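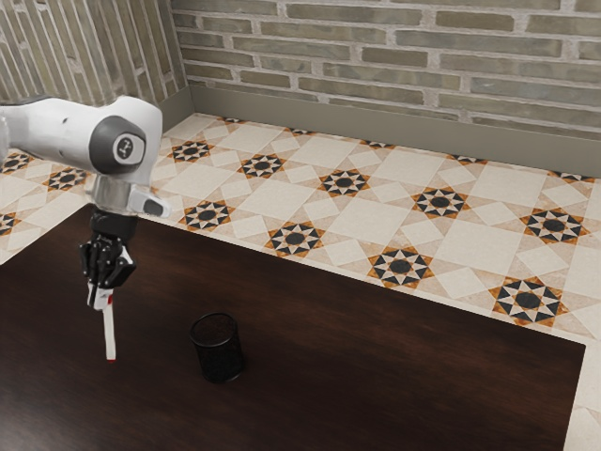
짙은 갈색 나무 테이블 위로 수직으로 든 흰색 마커

Hodero 상판 오일 500ml
실내 목재 테이블·책상·선반용 / 반무광 / 무착색

홈 > 목재 관리 > 오일·왁스 > 상판 오일

나무 테이블을 사는 사람은 대개 나무를 사랑한다고 말합니다. 그러고는 그 위에 얼음 가득한 유리잔을 올려놓고 영화를 한 편 봅니다. Hodero 상판 오일은 그런 사랑을 위해 만든 제품입니다. 저희도 집에 가면 똑같이 삽니다.

Hodero는 원래 Flillitcombe에서 가구 수리를 하던 작업실입니다. 수리 의뢰로 들어오는 테이블의 사연은 놀랄 만큼 비슷했습니다. 물컵 자국, 냄비 자국, 아이가 숙제를 하다 종이 밖으로 나간 볼펜 자국, 그리고 그 자국을 지우려고 인터넷에서 본 방법을 써 본 자국. 마지막 것이 늘 제일 깊었습니다. 마요네즈를 바르고 하룻밤 둔 식탁을 받아 본 적이 있는데, 자국은 그대로였고 냄새는 새로 생겼더군요.

상판 오일은 작업실에서 쓰던 배합을 손봐서 병에 담은 것입니다. 아마인유를 바탕으로 하고 카르나우바 왁스를 조금 넣었습니다. 나무에 스며들어 안쪽에서 굳고, 표면에는 손으로 만졌을 때 나무라고 느낄 만큼의 얇은 층만 남습니다. 유리처럼 번쩍이는 상판을 원하신다면 다른 회사의 훌륭한 바니시가 많습니다.

제품 사양
용량: 500ml
형태: 액상 오일
광택: 반무광
색상: 투명한 호박색 (착색제 없음)
도포 면적: 8㎡ 내외, 수종과 상판 상태에 따라 차이가 큼
완전 경화: 19일
물기 접촉 가능: 도포 후 48시간 경과 시점부터
용기: 금속 캔, 돌려 여는 뚜껑
구성: 오일 한 캔, 면 헝겊 두 장, 사용 설명서
보관: 직사광선을 피해 실온에서 밀폐 보관

완전 경화 기간을 보고 창을 닫으려던 분이 계실 것 같아 덧붙입니다. 그 기간 내내 바닥에 앉아 식사하실 필요는 없습니다. 이틀이 지나면 평소처럼 쓰셔도 되고, 그 이후에는 뜨거운 냄비를 바로 올리는 일과 상판 위에서 수박을 써는 일 정도만 참으시면 됩니다. 수박은 경화가 끝난 뒤에도 도마 위에서 써시는 편을 권합니다.

어떤 나무에 쓰나요
월넛, 오크, 애쉬, 체리, 티크 등 활엽수 원목 상판에 두루 쓸 수 있습니다. 소나무와 삼나무 같은 무른 나무에도 쓸 수 있지만 오일을 꽤 많이 먹습니다. 첫 도포 때 캔이 눈에 띄게 가벼워져도 어디가 새는 것은 아닙니다.

원목 무늬를 인쇄한 시트나 멜라민 상판에는 쓰지 마세요. 스며들 곳이 없어서 오일이 표면에 그대로 머무르고, 며칠 뒤에는 먼지를 모으는 취미가 생깁니다. 우레탄이나 래커로 마감된 상판도 마찬가지입니다. 마감 종류를 모르겠다면 상판 아래쪽 눈에 띄지 않는 곳에 물을 한 방울 떨어뜨려 보세요. 물방울이 한참 동그랗게 서 있으면 도막이 있을 가능성이 높고, 나무색이 짙어지며 스며들면 오일을 바를 수 있는 상태로 보시면 됩니다.

오래된 테이블은 왁스가 여러 겹 쌓여 있는 경우가 많습니다. 전 주인이 부지런했을수록 더합니다. 이때는 왁스 제거제로 먼저 닦아 내고 하루를 말린 다음 작업하세요.

색이 달라지나요
달라집니다. 착색제가 없다고 해서 색이 그대로라는 뜻은 아닙니다. 기름을 먹은 나무는 젖은 나무처럼 짙어지고, 밝은 오크나 애쉬는 노르스름한 기운이 올라옵니다. 이미 짙은 나무는 변화가 덜하고 결이 조금 더 또렷해집니다. 북유럽 잡지에 나오는 하얀 오크 상판을 지키고 싶다면 저희 백색 안료 오일을 찾아보시거나, 테이블을 쓰지 않고 잡지만 보시는 방법도 있습니다.

바르는 방법
테이블 위를 비웁니다. 실제로 이 단계가 가장 오래 걸린다는 의견이 많습니다. 고지서, 이어폰, 언젠가 고칠 안경까지 모두 다른 곳으로 옮기세요.

물기를 꼭 짠 천으로 상판을 닦고 완전히 말립니다. 표면이 거칠거나 얼룩이 있으면 고운 사포로 결 방향을 따라 가볍게 문지른 뒤 가루를 털어 냅니다. 결을 가로질러 문지르면 오일을 바르는 순간 그 자국이 모두 살아나 인사를 합니다.

캔을 잘 흔들어 동봉된 헝겊에 오일을 조금 묻힙니다. 상판에 직접 붓는 영상이 보기에는 시원하지만, 영상이 끝난 뒤에 닦아 내는 사람의 표정은 편집되어 있습니다. 결을 따라 얇게 펴 바르고 모서리와 옆면도 빠뜨리지 마세요. 특히 판재의 끝단면은 오일을 많이 빨아들이니 한 번 더 발라 줍니다.

십오 분쯤 두었다가 마른 헝겊으로 남은 오일을 전부 닦아 냅니다. ‘전부’라는 말을 설명서에 굵은 글씨로 넣었는데도 끈적임 문의의 대부분은 여기에서 옵니다. 아깝다고 남겨 두면 나무가 나중에 먹겠지 하는 기대는 접어 주세요. 나무는 배가 부르면 더 먹지 않습니다. 사람보다 나은 점입니다.

하룻밤 말린 뒤 같은 방법으로 한 번 더 바릅니다. 처음 오일을 먹는 상판이라면 세 번까지 발라도 좋습니다.

꼭 읽어 주세요
오일이 묻은 헝겊은 뭉쳐서 버리지 마세요. 식물성 건성유는 굳으면서 열을 내고, 뭉쳐 둔 헝겊은 스스로 불이 붙을 수 있습니다. 이 부분만큼은 농담 없이 적습니다. 사용한 헝겊은 물에 완전히 적셔 뚜껑 있는 금속 용기에 넣거나, 불이 옮겨붙을 것이 없는 실외에서 한 장씩 펼쳐 완전히 말린 뒤 버리세요.

작업 중에는 창문을 열어 두고, 어린이와 반려동물의 손발이 닿지 않게 하세요. 고양이는 갓 바른 상판을 본인을 위해 준비한 자리로 이해합니다. 피부에 묻으면 비눗물로 씻고, 눈에 들어가면 흐르는 물로 충분히 헹군 뒤 진료를 받으세요. 마시지 마세요. 호박색이 아무리 그럴듯해도 마시지 마세요.

얼룩별 대응
컵이 남긴 흰 고리: 수분이 표면층에 갇힌 자국입니다. 며칠 두면 흐려지기도 합니다. 남아 있으면 고운 사포로 살짝 문지르고 그 부분에 오일을 얇게 덧바릅니다.

검은 얼룩: 쇠붙이와 물이 나무의 탄닌과 만나 생긴 것으로, 오일로는 해결되지 않습니다. 위에 오일을 바르면 얼룩이 더 선명하고 고급스러워집니다. 목재용 옥살산 제품으로 먼저 처리하세요.

마커와 볼펜: 수성은 꼭 짠 천으로 바로 닦으면 대체로 옅어집니다. 유성은 이미 스며들었다면 사포의 영역입니다. 알코올로 문지르면 잉크가 번지면서 넓고 흐린 얼룩이 되는 경우가 있으니 안 보이는 곳에서 먼저 시험하세요. 종이 한 장을 깔고 쓰는 오래된 기술도 여전히 유효합니다.

카레: 위로의 말씀을 드립니다. 빛이 잘 드는 자리로 옮기면 노란 기가 차차 옅어질 수 있습니다.

평소 관리
마른 천이나 꼭 짠 천이면 충분합니다. 주방용 세제와 물티슈를 매일 쓰면 오일층이 빨리 닳습니다. 손바닥으로 쓸었을 때 뻣뻣하고 물이 금방 스며들면 다시 바를 때가 된 것입니다. 식탁은 보통 한 해에 한두 번, 책상은 그보다 드물게 발라도 됩니다. 난방으로 공기가 마르는 1월에 상판이 희끗해졌다는 연락을 많이 받는데, 오일을 한 번 바르고 가습기를 켜면 나무도 사람도 좀 나아집니다. 가습기는 테이블 위에 올려놓지 마세요.

써 본 분들의 이야기

Mahsa Sadeghi
이사하면서 받은 낡은 식탁에 두 번 발랐습니다. 색이 생각보다 짙어져서 처음엔 당황했는데 의자와 이제야 맞네요. 헝겊 두 장은 모자랍니다. 결국 낡은 티셔츠를 희생했어요. 남편 것이라 큰 손실은 없습니다.
별 다섯 개 중 네 개

Deisy Escobar
설명서에 전부 닦아 내라고 되어 있는데 안 닦았습니다. 끈적였습니다. 문의했더니 같은 오일을 얇게 발라 풀어 준 다음 바로 닦으라고 해서 그대로 했고 괜찮아졌습니다. 냄새는 며칠 갑니다. 싫은 냄새는 아닌데 손님이 오면 뭘 볶았냐고 물어봅니다.
별 다섯 개 중 다섯 개

Hodero 답변: 헝겊 의견은 작업실에 전달했습니다. 티셔츠도 먼지가 나지 않는 면 소재라면 훌륭합니다. 소유자의 동의 여부는 저희가 확인하지 않습니다.

자주 묻는 내용

도마에도 바를 수 있나요?
권하지 않습니다. 칼이 닿는 면에는 도마용 제품을 쓰세요. 상판 오일은 그릇이 놓이는 가구 표면에 맞춘 배합입니다.

야외 테이블에는요?
자외선 차단 성분이 없어서 비와 햇빛을 오래 견디지 못합니다. 지붕 있는 베란다 정도라면 쓸 수 있지만 더 자주 발라야 합니다. 야외용은 Istirano 데크 오일 쪽이 맞습니다.

개봉한 캔은 얼마나 오래 쓰나요?
뚜껑을 꽉 닫아 두면 다음 관리 때까지 무리 없이 씁니다. 표면에 얇은 막이 생겼다면 걷어 내고 쓰되, 전체가 걸쭉해졌다면 보내 줄 때가 되었습니다. 남은 오일은 하수구에 버리지 말고 지역의 폐페인트 배출 기준을 따르세요.

두 번째 바르는 것을 한 달 뒤에 해도 되나요?
됩니다. 그렇게 말씀하신 분 가운데 한 달 뒤에 실제로 바르셨다는 소식은 아직 듣지 못했습니다.

배송과 교환
택배로 발송하며 인화성 액체라 항공 운송은 하지 않습니다. 섬 지역은 배편 사정에 따라 늦어질 수 있습니다. 미개봉 제품은 교환과 반품이 가능합니다. 개봉한 제품은 내용물에 문제가 있을 때 받아 드리며, 테이블 색이 소파와 어울리지 않는다는 사유는 안타깝지만 해당되지 않습니다.

오후 3시 이전 주문은 당일에 포장합니다. 찌그러진 캔이 도착했다면 새지 않더라도 사진을 찍어 보내 주세요.

함께 보는 제품
Hodero 백색 안료 오일
Huenchumán 양모 연마 패드
Istirano 데크 오일
면 헝겊 추가 묶음 (티셔츠 보호용)

장바구니 담기 | 관심 상품 | 제품 문의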